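Harkudport Supply Help Desk
Ticket 103
Subject: Blue tape pulling the face off brown table paper
Products: Prondico brown kraft paper, 400 ft roll; Dralora painter's tape, blue, 60 yd
Opened: 11/6/18
Status: Closed by customer

Customer wrote:
The tape listing says "clean removal from paper and painted surfaces." I would like to know which paper. We cover a worktable with the Prondico kraft and mark it off in big rectangles with the Dralora tape. When a strip is in the wrong place and we lift it, it takes a fuzzy brown layer along with it. After two or three corrections the paper is so thin along the line that it tears. I'm not convinced these two products were ever tried together, even though your site sells them as a pair.

Support wrote:
Thanks for getting in touch. Most problems with tape and paper come from leaving the tape down too long. We recommend removing it within 14 days. Could you tell us how long yours had been down?

Customer wrote:
Under an hour in the worst case. I put a strip down crooked, saw it was crooked and pulled it up. So I doubt the 14 days come into it.

Support wrote:
Understood. Please check that you are peeling slowly, with the tape folded back flat over itself, and not straight up. Humidity can also play a part. Are you using the coated or the uncoated side of the paper?

Customer wrote:
Is there a coated side? Your product page doesn't mention one. I cut a piece off the roll and looked at both faces under a lamp. One is a little shinier. I wouldn't have called it a coating, and the roll unwinds with the dull side up, so that's the side anybody would use.

I'll try it, but I have my doubts.

Customer wrote:
Results, same roll of tape each time, strips about as long as my forearm:

Dull side, pulled straight up: tore.
Dull side, folded back, slow: fuzz on the tape, paper held.
Shiny side, pulled straight up: a little fuzz near one end.
Shiny side, folded back, slow: clean.
Shiny side, left overnight, folded back, slow: clean except at a spot where two strips crossed.

So the slow peel does something and the side does something. I'd still like that printed on the label, where a person would see it before paying.

Support wrote:
Thank you for the detailed testing. We have asked Gisler, who pack the paper for us, whether the roll can be wound the other way around. For the crossings, try butting the strips up against each other so only one layer is on the paper.

We also want to be sure the load on the table isn't part of the problem. What do you normally set on it?

Customer wrote:
Nothing heavy. It's tennis balls and the can they come in. I can't see how a tennis ball tears paper, but you asked, so a photo is attached.
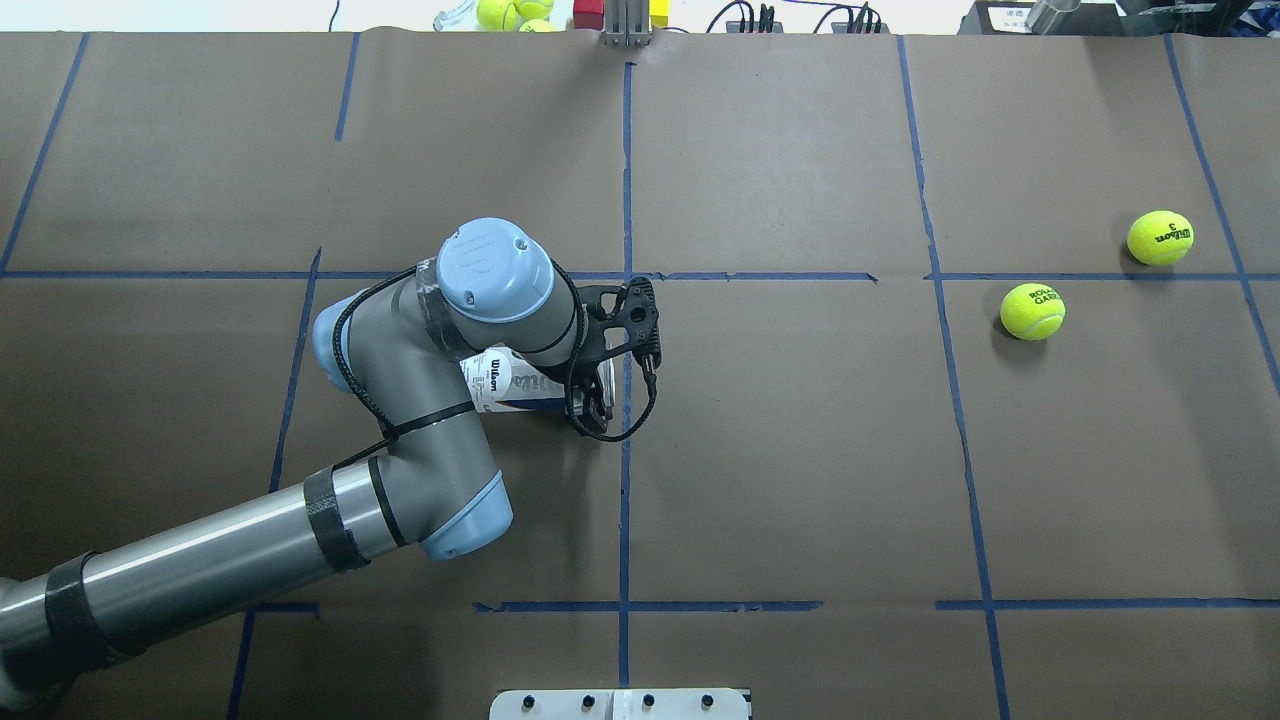 Attachment 1: kraft paper and blue tape on the table, Wilson can on its side, two balls to the right.

Support wrote:
Thanks, that helps. We agree the load is light and unlikely to be the cause. Would you like a replacement roll of tape?

Customer wrote:
Would it be a different tape? If it's the same tape, no — I have plenty of the same tape.

Support wrote:
It would be the same tape, from a newer batch.

Customer wrote:
Then I'll pass. I bought 9 rolls in October and I have no reason to think a tenth would behave better. Please credit the torn paper and change the listing.

Support wrote:
A credit for one roll of Prondico kraft has been applied to your account. The listing request has been passed to the web team.

Customer wrote:
Credit received. The listing still says clean removal from paper. Closing this on my end, and I'll open another one if the next roll is wound dull side up.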